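Sorting out the old desktop

The desktop had been getting slower since the winter, and in May 2023 it started making a noise when it was switched on. Palesa Masilela, who shares the workroom at Sirstead with me, wanted it taken to the tip. I wanted the files off it first, and I thought the machine might do another year with a different disk.

Taking the side off is easy. The hard disk sits in a blue plastic caddy with a rail down each side and a latch tab at the corner. You press the tab and the whole thing slides out, so there are no screws to lose at that stage. I have worked on older cases where the drive was screwed in from both sides and you had to take half the machine apart to reach the second pair.
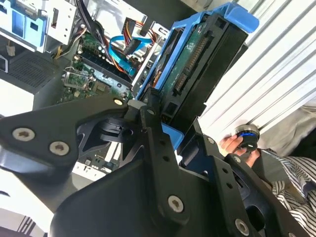 The hard disk in its blue caddy, at the edge of the drive area.

The connector is on the edge of the drive, next to the green circuit board. It is worth looking at the pins before anything goes back in. A bent one can look like a dead disk, and I have thrown out a good drive that way.

Copying took longer than I expected. There were 508 folders, many of them duplicates from when I moved everything over from the Bowen laptop. I kept 119 and deleted the rest. The replacement disk cost me £55 second-hand from Skorngate, who also sold me a caddy I didn't need.

Memory was the other job. I am heavy-handed with memory and always have been. Tegwen Llewellyn told me years ago to practise on something that doesn't matter, and she was right. A printed board is good for this, with slots that stand up from it and a blue module to push in. You learn to line the module up with the slot before pressing.

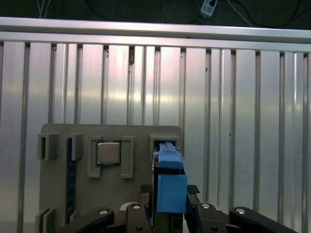

After five goes I was happy to move on to the proper one. The real slots are black and closer together than I would like, and there isn't much room for fingers. I also gave the inside a clean with a soft brush while the side was off.

It starts without the noise now. I still need to put Clellora back on it for the accounts, and find the licence number, which I wrote down somewhere sensible. That can wait until June.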